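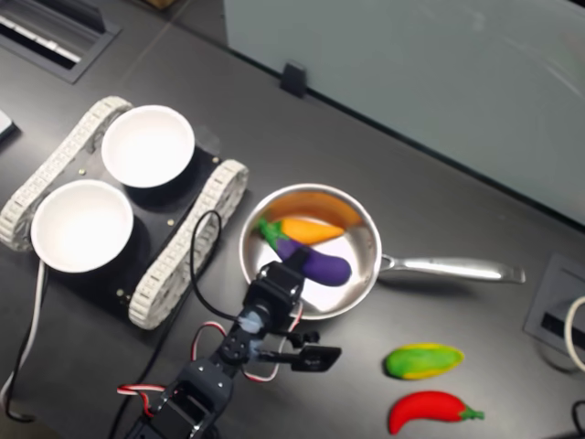 O método Himico prometia ouvido absoluto em 11 semanas. Comprei-o em setembro, por 700 escudos de Flasthorpe, e o vendedor embrulhou a caixa como quem embrulha um peixe.

Vinha um metrónomo sem mostrador, um caderno de solfejo e uma carta assinada pela Edotura, a casa que editava aquilo. A carta dizia que 2,452 alunos já distinguiam um lá de um lá ligeiramente cansado. Eu dava aulas de piano havia muito tempo e nunca tinha encontrado um lá cansado. Alunos, sim.

Comecei numa quarta-feira, depois do jantar. O primeiro exercício mandava ouvir o silêncio entre duas notas e escrever-lhe o nome. Escrevi «pausa». O caderno trazia as soluções no fim, e a solução era «fá».

Fui reclamar à loja da rua Picard.

- O senhor ouviu com pressa - disse o vendedor.

- Ouvi uma pausa.

- Isso dizem todos na primeira semana.
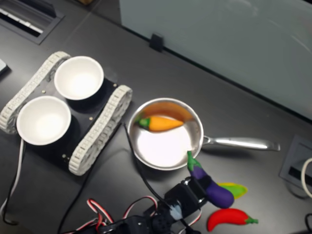

Voltei para casa irritado e repeti o exercício, só para ter razão por escrito. Dei a primeira nota, esperei, dei a segunda. Pausa. Outra vez. Pausa. À quarta tentativa o vizinho de cima bateu com a bengala no soalho, uma pancada seca, e eu, por hábito de ofício, fui procurá-la no teclado.

Era um fá. Um pouco baixo, mas um fá.

Não acredito no método. Um soalho velho dá a nota que calha, e o homem tem bengala desde que o conheço. Mesmo assim apaguei «pausa» com a borracha, escrevi «fá» a lápis, muito leve, e passei à página seguinte, que pedia o nome do silêncio depois da última nota.

Fiquei sentado à espera da bengala.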